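Letting agent, one desk, 14 landlords: a morning at Flesetti

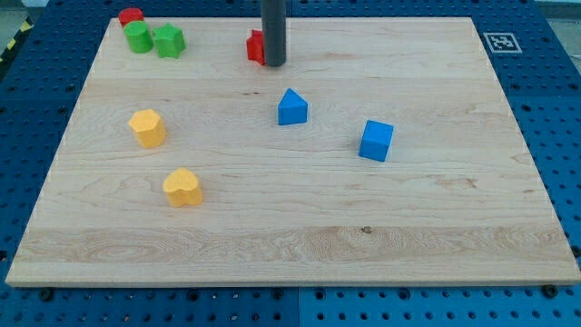 The phone goes twice before I've sat down. She answers both, writes something on the back of an envelope, puts the kettle on. Flesetti is a lettings agency above a bakery in Driditine, three rooms and a landing, and the woman who runs it asked me to leave her name out. Fine. Half the town knows who she is anyway.

I'd come to ask about inventories. Dull subject, I said so in my email, and she wrote back in capitals. DULL UNTIL YOU LOSE A DEPOSIT CLAIM.

She did lose one. February, two winters ago. A two-bed flat on Gulyás Street, tenants gone on the Friday, landlord in on the Saturday morning and on the phone to her by ten.

"Carpet ruined in the back bedroom, he said. Burn by the window, size of a saucer. And I thought, right, easy, we've got the inventory. I pulled it up and it said 'bedroom two, carpet, good.' One word. Good! I'd written it myself. No photo of that corner, no mention of the window side, nothing. The tenants said it was there when they moved in, and how was I going to show it wasn't?"

She couldn't. The claim was for £2,234, carpet plus a door plus some cleaning, and the landlord got the cleaning. He left the agency a month later. She doesn't blame him.

"I'd have left me."

So what changed. Nearly everything, she says, then corrects herself, the forms are the same forms. What changed is how long she spends in each room. She used to do a two-bed in forty minutes with a clipboard. Now it's most of a morning, and she goes clockwise from the door, every time, walls then floor then ceiling then whatever's in the room. Why clockwise?

"No reason. My mother hung wallpaper that way. It just means I know where I've got to when the phone rings."

It rings. A boiler. She tells whoever it is to look at the pressure gauge and read her the number, waits, says that's too low, says someone will be there before two. Hangs up and carries on mid sentence.

The words matter more than the pictures, in her view, and I pushed her on that as most agents I've talked to say the opposite. She isn't having it. Pictures of a whole room are useless for a scratch, she says, and pictures of a scratch are useless if you can't tell which room. She has seen reports come over from other firms with hundreds of photos and no captions. "Hundreds. A skirting board. Another skirting board. Which one is it? Somebody has to sit there at a desk and work it out, and they won't, they'll give up, and then your tenant gets the benefit of the doubt. Which they should, by the way."

What she writes now is plain. Scratch to left of sink, length of a finger. Paint chipped at door frame, low down, hinge side. She bans herself from "good", "fair" and "reasonable". She's also stopped saying "professionally cleaned" unless she's got the receipt in her hand.

The software. She uses a thing called Ester, an inventory app, pays by the month, grumbles about it. It crashed on her in a cellar once and lost the whole ground floor. Support were nice about it, she says, nice and no help. But it puts the time on everything and the tenant can sign on their own phone, and they get a week to add comments, and that week is the bit she'd keep if she had to throw the rest away.

"They find things I miss. Course they do, they live there. One lad sent me eleven comments on a studio. I thought, here we go, trouble. Best tenant I've had. Stayed four years, got every penny back."

And landlords? Do they read it?

Long pause. "Some."

She sends it to all of them. A few reply thanks. One rings her about the spelling. Most want to know the rent's gone in and would like not to be bothered untill the tenant leaves, at which point they want it all to have been perfect. She's started going through it with them in person at the beginning, ten minutes over tea, mainly so she can say the words fair wear and tear out loud before there's anything to argue over. Carpets get old. Walls by a light switch get grubby. A ten year old sofa is not going to be paid for as a new one.

"I had a gentleman wanted 3,900 for a kitchen worktop. The kitchen was older than the tenant."

What did he get? She laughs, doesn't say.

We talk about mid-tenancy visits for a bit. She does one at three months and then every six, always with notice, always at a time the tenant picks. She won't photograph belongings. If there's a pile of washing in front of the damp patch she asks them to move it, and if they'd rather not she comes back another day. Some agents treat it like a raid, she says, and then wonder why no one reports a leak. Her tenants report leaks. She gets texts at midnight about drips. She'd sooner have the text.

What would she tell someone renting out a place for the first time, no agent, doing it on their own?

"Take the meter readings. Everybody forgets the meters. And the keys, write down how many and what they open. I've had rows over a window key that went on for weeks, a window key, it costs about nothing."

Anything else?

"Open the oven. Look inside it. Look under the beds if there's beds. Run the taps. Pull the blinds all the way down and all the way up, because they will break on the very last day and then you'll be arguing about whether they ever worked."

And do it when the place is empty and in daylight, she adds, not at five o'clock in the winter with one bulb going. Thats how she missed the corner on Gulyás Street, she thinks. It was nearly dark and she wanted to get home.

Does she still think about it?

"Every carpet."

The phone again. It's the boiler, pressure's back up, does the man still need to come? She says yes he does, and goes looking for her coat, there's a check-in across town at half past eleven and she hasn't charged the tablet.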